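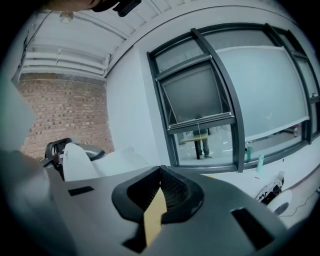 5.3 Tracking Loss Near Large Flat Surfaces

The most common fault in the Mellgate sessions was a loss of pose tracking while the hand-held gripper was being moved close to a wood-grain panel. We logged 18 such events. In each one the estimated position drifted first, and the tracker reported an error only later. The logger accepts a pose as valid until the error flag is set, so the drifting part of the path was saved along with the good data.
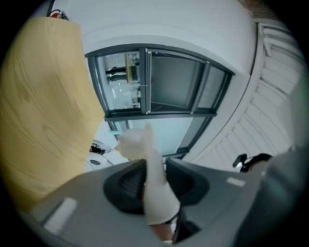
Figure 4. Wrist camera view with the panel at left, the window behind the white finger, and the gripper housing along the bottom.

Two conditions were present in all of the logged events. The panel took up a large part of the left side of the image, which left the tracker few stable points there, and the window was in view. Glass is a poor source of points in any case: reflections shift as the camera moves and may be matched as if they were fixed parts of the room. Neither condition alone was enough to cause a fault in our repeat trials.

The delay between the start of drift and the error flag reached 500 ms at worst. At 30 frames per second this puts 15 bad poses into a single recording. When one of these recordings was replayed on the arm, the wrist drove toward the table and the force limit stopped it - no damage was found, but the stop came later than we consider acceptable.
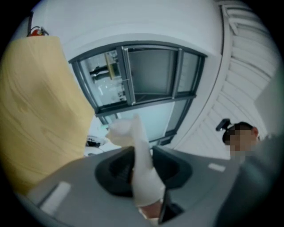 We therefore changed the logger in two ways. Poses are now held in a buffer and written only after the tracker has stayed healthy for the full length of the worst delay. A second check compares the camera path with the inertial data and rejects the recording if they disagree by more than 2 cm. Araya and Kivi repeated the panel task with both checks active, and every faulty recording was rejected before replay. Some good recordings were rejected as well, mostly those with fast wrist turns, and the limit may need to be set per task.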